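Gear Assembly Cell: Report on the Wrist Feedback Fault
Bouchra Chraibi, Cadi Jenkins, Myroslav Nazarenko
Project supervisor: Nicanor Zamudio
Skildale Robotics Lab

1. Background

Our project is to get a pair of arms to put small metal gears onto pegs on a round white plate. The arms, the bench and the Jang controller were already in the lab when we took over in July. We wrote the pick and place program, the force check for seating the gear, and the logging. The seating step is the hard part. The gear has to come down square over the peg, and if it lands on top of the peg and sticks there, the arm must notice and back off.

This report covers one fault only. The placement results are in our main report.

2. What happened

On a Tuesday, late in the afternoon, the right arm was lowering a gear onto the plate. It reached the height where it should have slowed down and did not slow down. The gear was pushed against the top of the peg, the gripper twisted, and the plate slid across the mat. The arm kept pressing until Cadi hit the emergency stop.

Myroslav had reached in to straighten the plate a few seconds earlier and had just taken his hand out. He was not hurt. We still count this as a safety event and reported it to Mr. Zamudio the same day. He took the cell out of use until we could explain it.

The damage was one bent peg and a scratch on the gripper finger.

3. First ideas

We first thought the force threshold was set too high. Bouchra had changed it that morning, so it was the obvious place to look. We put the old value back and ran the same motion in the air with no parts. The arm behaved normally with both values, so this did not settle anything.

The second idea was a bad plate position. If the program thought the plate was lower than it was, the arm would slow down too late. We measured the plate height again at the center and at the rim and it matched the number in the program.

After that we went through the logs. We had 612 placement attempts saved. Cadi wrote a script that looked for any period where the wrist joint reading did not change at all while the arm was moving. A real joint reading always jitters a little, so a perfectly flat line means the value is old. She found flat lines in nine attempts, and the bad one was the longest. The other eight were short enough that the arm recovered and we never saw them.

4. Looking at the cell

With the logs in hand we went back to the bench and ran the task at low speed with an emergency stop in reach the whole time. One person watched the cables and one watched the live joint values. 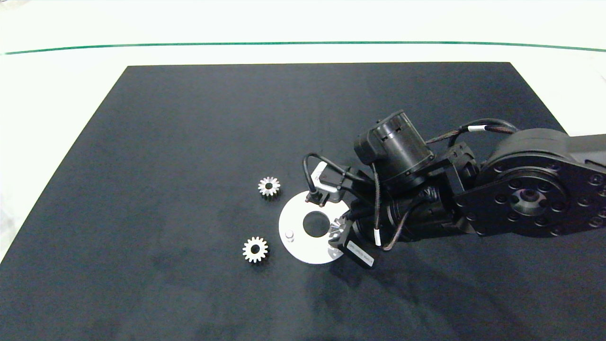
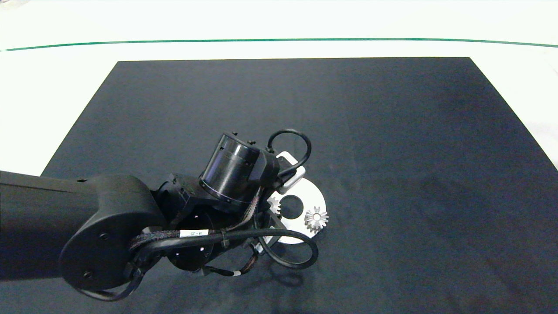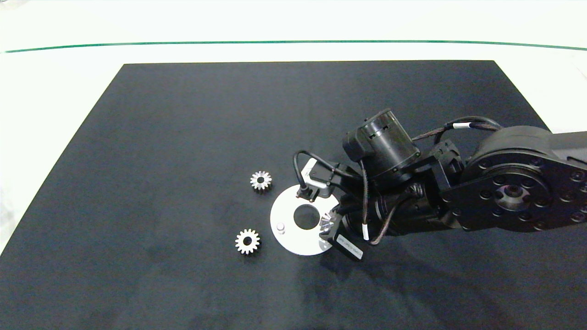
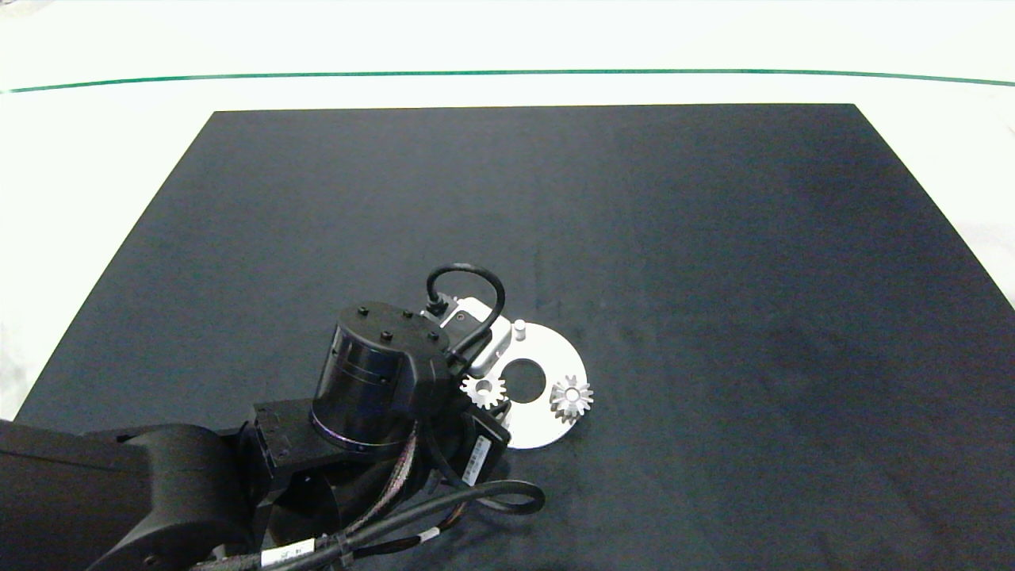 Plate, gears and arm at the bench.

The low speed runs gave us one more flat line, and it came at the same wrist angle as most of the nine. Mabli Voyle from the electronics shop then powered the right arm down and moved the wrist by hand with a meter on the feedback cable. At that angle the cable was pulled tight against its connector and the contact opened. When she gave the cable more slack, it stayed closed through the full turn.

5. Cause

There were two causes and the accident needed both.

The first was the cable. It had been tied down too close to the connector. We think this was done when the wrist was last taken apart, but there is no note of it in the lab book, and we can't say for certain.

The second was in the software. When the controller lost the wrist reading, it kept using the last good value and waited 3000 ms before raising a fault. That limit was in the settings file we were given. We had never looked at it. For a slow arm moving through open space it might be acceptable. During the seating step it is far too long — the arm can cover the whole distance to the plate in that time and go on pushing.

Our force check did not help because it used the wrist reading to work out the force. With an old reading it gave an old force, which looked fine.

6. Changes made

The cable was rerouted and the tie moved back. Mabli did the same on the left arm, although it had shown no fault.

The timeout was cut so that the arm now stops after 2 missed readings. This does cause a few stops that we don't need, mostly at start-up, and Myroslav is working on the start-up case.

The force check now tests the age of the reading first. If the reading is old, the check fails and the arm stops.

We also changed how we work. Hands stay off the mat while the arms are enabled, including between attempts. To move the plate, the operator disables both arms, moves it, and steps back before enabling them again. It makes each run slower. Bouchra suggested a light curtain along the front of the bench, and a price has been requested from Medent.

7. Still open

We have not repeated the full set of attempts with the new routing. The short runs so far show no flat lines, but the fault was rare to begin with, and we would want at least as many attempts as before to compare. The log script now runs after every session and writes its results to the shared folder. The bent peg has been replaced. The scratched finger is still on the right arm and should be checked for grip before the next long run.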